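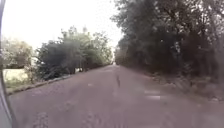

屋外走行路での比較試験。車体側に固定したカメラユニットの出力で、左端に本体の一部が入る取り付け位置。

Flekis 屋外移動ロボット用カメラユニット 比較試験および選定資料
対象機種:FK-311、FK-311W
販売元:株式会社Dekent 機器部
最終更新:9月24日(火)

概要
FK-311シリーズは、屋外を走行する移動ロボットの車体に固定して使用するカメラユニットである。標準画角のFK-311と広角のFK-311Wの2機種があり、筐体、コネクタ、取り付け穴の位置は共通となっている。本ページでは、両機種を同一の車体に載せ替えて舗装路を走行した比較試験の結果と、制御器Mutelisとの接続条件をまとめる。屋内専用の手首カメラについては別ページを参照のこと。

主な仕様
センサー:カラー、ローリングシャッター
水平画角:FK-311 標準/FK-311W 広角
フレームレート:最大32 fps
インターフェース:ギガビットイーサネット(M12 Xコード)
電源:DC 12 V または PoE
保護等級:IP65(コネクタ嵌合時)
露出制御:自動、固定、領域指定自動
取り付け:M4ねじ4本、底面および背面
付属品:取り付けねじ、保護キャップ、検査成績書
レンズフードは別売(型番 FK-H20)

試験条件
走行路は両側に樹木が続く直線の舗装路を選んだ。路面は古く、色の薄くなった箇所や細いひび割れがある。左側には低い縁石状の段差が続き、右側は落ち葉と土の路肩がそのまま舗装に接している。左右で路端の形状が異なるため、走行領域の検出処理を評価する条件として都合がよい。
空は白く明るく、右側の樹木の下は暗い。露出制御の差が出やすい明暗差である。
カメラの固定位置は車体前部の支柱とし、載せ替え時の角度は治具で合わせた。走行距離は1回につき100 m、速度は一定とし、各設定で往復した。映像は圧縮後のストリームを記録している。非圧縮出力の比較は今回の範囲に含まない。
試験担当:Mehrangiz Nouri、Ultan Mac Mathúna
評価処理担当:Comfort Alhassan

結果1 露出制御
全面自動では、両機種とも空の領域が白く飽和し、雲や色調の情報は残らない。走行領域の検出に空の階調は不要であるため、この飽和自体は欠点として扱わなかった。問題になるのは右側樹木の暗部で、枝葉の下の階調が圧縮によってまとまり、路肩との境界が不安定になる。
領域指定自動で測光領域を画像の下半分に限定すると、路面の明るさは安定した。右側の路肩の検出も改善したが、空の飽和範囲は広がる。遠方の樹木の輪郭を位置推定に使う構成では、この設定を推奨しない。
固定露出は日照の変化に追従できず、木陰の出入りで検出が途切れた。短時間の校正作業を除き、使用しないこと。

結果2 路面の細部
近距離のひび割れと、舗装の色が変わった箇所は、両機種で識別できた。ただし白く薄れた帯状の部分について、路面標示の残りか補修跡かを映像のみで区別することはできない。標示認識を目的とする場合は、圧縮率を下げるか、反射強度を取得できる測距センサーを併用する。
葉の一枚ごとの輪郭は、標準設定の圧縮では残らない。植生の分類に使用する場合は別途相談されたい。

結果3 車体の映り込み
FK-311Wは水平画角が広く、支柱の横に取り付けると車体の外装が左端に入る。FK-311でも取り付け位置によっては同様となる。映り込んだ領域は走行中に位置が変わらないため、Mutelis側の固定マスクで除外できる。マスクを設定せずに全面自動露出を使用すると、外装表面の反射が測光値に影響する。
映り込みの幅を減らすには、オフセット金具で前方へ20 mm出す。金具を使用すると振動が増えるため、未舗装路では推奨しない。

機種選定の目安
舗装路の走行領域検出のみ:FK-311
路端の段差と路肩を同時に監視する用途:FK-311W
遠方の目標物を用いる位置推定:FK-311(全面自動露出)
夜間走行:いずれも対象外

Mutelisとの接続
対応ファームウェアは6月公開版以降。それ以前の版では領域指定自動の設定項目が表示されず、全面自動として動作する。
1台のMutelisに接続できる本シリーズのカメラは4台まで。5台以上の構成ではスイッチを追加し、時刻同期をPTPに切り替える。Rafferty製の旧型ブラケットには穴位置が合わないため、変換プレートが必要となる。
固定マスクはカメラごとに保存される。載せ替えたときは必ず再設定すること。前の機種のマスクが残っていてもエラーは表示されない。

注意事項
保護キャップを外した状態でコネクタを放置しないこと。
前面窓の清掃には柔らかい布を使用し、溶剤は使わない。
本試験は乾燥した季節の日中の舗装路に限ったもので、降雨時および積雪時の性能を示すものではない。

貸出機
両機種とも評価用の貸出機がある。期間は2週間、返送料は利用者負担。治具とオフセット金具は同梱するが、Mutelis本体は含まない。
申し込み時に、車体の外形図と希望する取り付け高さを添付のこと。
技術窓口:Teresa Ó Riain
貸出窓口:Malachy Ó Riain

関連品
FK-H20 レンズフード
FK-B2 オフセット金具
FK-P1 Rafferty旧型ブラケット用変換プレート
M12 Xコードケーブル 2 m/5 m/10 m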